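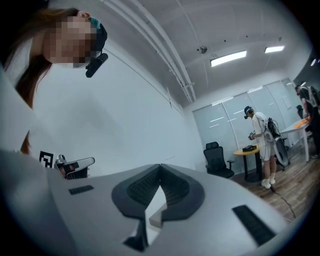
Week 7: Can it do the dishes yet?

Notes for Friday's session. Maham Butt's section meets in the same room as usual; bring last week's worksheet even if you didn't finish it.

The short answer is no. The longer answer is that it can do one dish, in one sink, if you picked the dish. This week we look at why chores are hard, how people are trying to teach them to machines, and how to read a demo video without losing your head or your savings.

1. What counts as doing a chore

Ask a person to clear the table and you have given them a job with no instructions in it. They know the half-full glass gets carried upright, the napkin goes in the trash, and the phone does not. A robot starts with none of this. Before you can say whether it succeeded, somebody has to write down what "cleared" means, and that list gets long fast.

For this course, a machine can do a chore when it does it:
in a room it hasn't seen before,
with objects it hasn't handled before,
with no one steering,
and with less total human time than doing the chore by hand.

The last item is the one that gets left off the poster. Our running case is the Porkeo, a made-for-the-classroom laundry folder that folds a T-shirt in 7 minutes and needs 2 people standing by. Work out the labor saved. Take your time; the Porkeo will.

2. Where the skill comes from

Factory arms repeat a fixed path, and they are superb at it as long as the part turns up in the right spot. Towels do not turn up in the right spot. So much of the current work leans on examples: people do the task themselves, holding grippers in place of their bare hands, often with cameras on the head or the tool, and a model is trained to copy what they did.

Two things to note. A gripper in a person's hand is still being run by a person, with a lifetime of practice at not dropping things. And a person with a two-finger gripper is a worse cook than the same person without one, so we are collecting lessons from experts on a bad day.

3. Counting, the unglamorous part

The Okus worksheet has 363 attempts at putting a cup on a shelf. Sort them before you average them. Of these, 200 used the same cup on the same shelf, and they flatter the score a good deal. Report the rest separately. Also decide what to do with the tries where the cup reached the shelf and took another cup off it — Haque's handout calls these "partial successes," a phrase I would like to use about my own kitchen.

4. Watching a demo

Check whether the video is sped up. Look for cuts between the grasp and the placement. Ask who reset the table, and how many takes there were. If the narrator says "autonomous," find out which part.

Reading: the Potelero case, sections 2 and 3. Skip the appendix unless you enjoy hinges.

For next time: pick a chore you did this week, one page, every step and every decision. Making a bed is fine. "I don't make my bed" is an honest answer but it is not a page.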